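4 Vorsortieren auf dem Bett

Das Kapitel gilt für alle Ausführungen des Ernis-Schubladeneinsatzes, auch für die schmale. Wer die Einsätze schon montiert hat (Kapitel 3), kann sofort anfangen. Wer sie noch nicht montiert hat, kann ebenfalls anfangen, schläft dann aber voraussichtlich neben seinen Socken.

4.1 Bevor Sie beginnen

Sie brauchen ein gemachtes Bett, Tageslicht und eine freie Stunde. Am Freitag nach Feierabend ist diese Stunde erfahrungsgemäß keine Stunde. Die Schublade selbst muss leer sein. „Fast leer“ zählt als voll.

Legen Sie eine helle Decke auf. Dunkle Socken verschwinden auf dunklem Grund, und helle Socken auf heller Decke verschwinden zwar auch, lassen sich aber ertasten.

Hinweis: Langflorige Decken halten Kleinteile fest. Druckknöpfe, Ersatzknöpfe und die Klemmen aus Beutel C gehören in eine Schale.

4.2 Schublade ausräumen

1. Ziehen Sie die Schublade bis zum Anschlag heraus. Nicht darüber hinaus. Der Anschlag ist die Stelle, an der es klackt, und nicht die, an der es kracht.

2. Legen Sie den Inhalt in die Mitte des Bettes. Ausschütten ist erlaubt, solange Sie vorher nachgesehen haben, was sich unter den Strümpfen befindet. Parfümproben befinden sich immer unter den Strümpfen.

3. Rollen Sie ein großes Handtuch längs zu einer Wulst und legen Sie es an die hintere Bettkante. Die Wulst verhindert, dass runde Gegenstände hinter dem Bett ihr eigenes Ordnungssystem gründen.

4. Wischen Sie die Schublade aus. Lassen Sie sie offen stehen, bis der Boden trocken ist.

VORSICHT: Eine ausgezogene Schublade befindet sich auf Schienbeinhöhe. Sie werden das wissen und trotzdem dagegenlaufen. Kleben Sie für die Dauer der Arbeiten ein Stück helles Band auf die Vorderkante.

4.3 Gruppen bilden

Bilden Sie Gruppen nach Form. Nach Farbe zu sortieren sieht schöner aus und hält bis zur nächsten Wäsche.

Socken: Einzeln ausbreiten, Partner suchen, locker falten. Der feste Sockenball, bei dem ein Bündchen über das ganze Paar gestülpt wird, passt in die Fächer der Ernis-Reihe, leiert aber das Bündchen aus. Sie dürfen ihn beibehalten. Wir haben in der Redaktion darüber gestritten und es dann gelassen.

Einzelsocken: Bekommen eine Frist bis Mai. Danach sind es Putzlappen.

Etuis und kleine Beutel: Öffnen, hineinsehen, leeren. Ein Etui, in dem nur ein anderes Etui steckt, gilt als ein Etui.

Päckchen und Verpackungen: Alles Angebrochene bekommt ein eigenes Fach. Was Sie nach dem Lesen des Aufdrucks immer noch nicht zuordnen können, kommt nicht in diese Schublade.

Polsterfolie: Ein Stück dürfen Sie behalten, um das Fach für Zerbrechliches auszulegen. Das Zerdrücken der Blasen ist nicht Bestandteil des Aufbaus und wird in der Montagezeit nicht berücksichtigt.

Pappringe: Abschnitte von Papprollen taugen als Zwischenlösung für einzelne Sockenpaare, Gürtel und Ladekabel. Schneiden Sie sie mit einem Messer auf einer festen Unterlage zu. Gerissene Ränder fransen aus und bleiben an feinem Gewebe hängen, Strumpfhosen also bitte anders unterbringen.

4.4 Was auf den Kleiderständer gehört

Alles, was beim Falten dicker wird als Ihre Hand, hängen Sie auf. Falls Sie den Kleiderständer Gridine verwenden: Die Stange ist 1.595 mm lang und damit 200 mm länger als beim Vorgänger, was Kunden zuverlässig dazu bewegt, 200 mm mehr Kleidung zu besitzen. Stellen Sie den Ständer so auf, dass das Fenster noch zu öffnen ist. Vorhänge nicht hinter der Stange einklemmen.

4.5 Fächer einsetzen

1. Setzen Sie zuerst die langen Stege ein, Rastnase nach unten.

2. Stecken Sie die kurzen Stege dazwischen. Bei der Ausführung Murthy sind sie aus Filz und lassen sich falsch herum einbauen. Es fällt erst beim Schließen auf, dann allerdings deutlich.

3. Füllen Sie die Fächer von hinten nach vorn. Hinten liegt, was Sie selten brauchen, vorn, was Sie morgens im Halbdunkel suchen.

4. Lassen Sie ein Fach frei. Es füllt sich von allein.

5. Schließen Sie die Schublade langsam. Klemmt sie, nehmen Sie das oberste Teil heraus. Klemmt sie weiterhin, lesen Sie 4.2 noch einmal, diesmal mit Blick auf das Wort „leer“.

Hinweis: Die Schublade ist durch Sekik auf 2.000 Schließvorgänge mit vollem Einsatz geprüft. Zuknallen wurde nicht getrennt erfasst.

4.6 Reste

Am Ende bleibt immer etwas auf der Decke liegen. Verteilen Sie es nicht auf die Fächer, nur damit die Decke frei wird. Legen Sie die Reste nebeneinander, nehmen Sie jedes Teil einmal hoch und entscheiden Sie, bevor Sie es wieder ablegen.

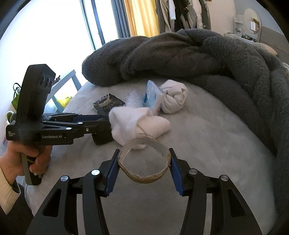
Für jedes Teil genügt eine Entscheidung: Fach, Ständer, Altpapier oder Restmüll. Einen Stapel „später“ sieht das System nicht vor. Das Handtuch kommt zuletzt vom Bett und wird vorher ausgeschüttelt, am besten über der Schale aus 4.1. Weiter mit Kapitel 5, Griffe nachziehen.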